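Front of House Management
Handout 4: Running the Interval
Tutor: Mehrangiz Rostami

The Azimi Theatre seats 400 and has 3 bars. Its interval lasts 20 minutes, so most of the trade is done in the first ten. Plan backwards from the moment the audience must be seated again.

Staffing. Put your quickest servers on the bar nearest the stalls doors. Ushers open the doors as the house lights come up and stay with them until the queue has cleared the aisle. 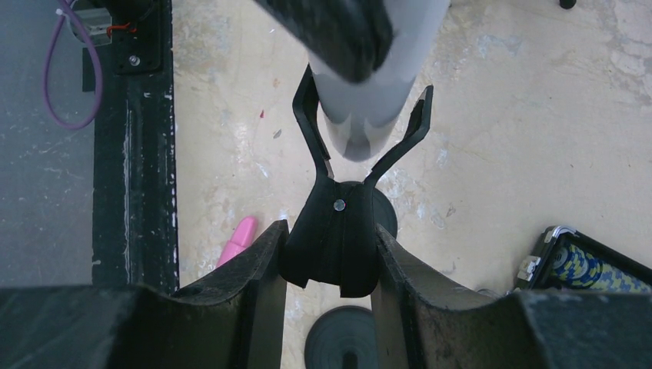
Announcements. First bell at five minutes, second at three, last at one. The duty manager gives clearance to the stage manager by headset once the foyer is empty. Do not give clearance while there is still a queue at the accessible toilet.

Latecomers. Agree the re-entry points with the company before opening night and write them on the show report.

Reading for next week: the Prisitar case study, sections 1 and 2. The touring production in it sold 1,226 tickets over its run in July. Work out how many ushers you would roster for each night and bring your figures to the seminar. Allow 30 minutes for the exercise.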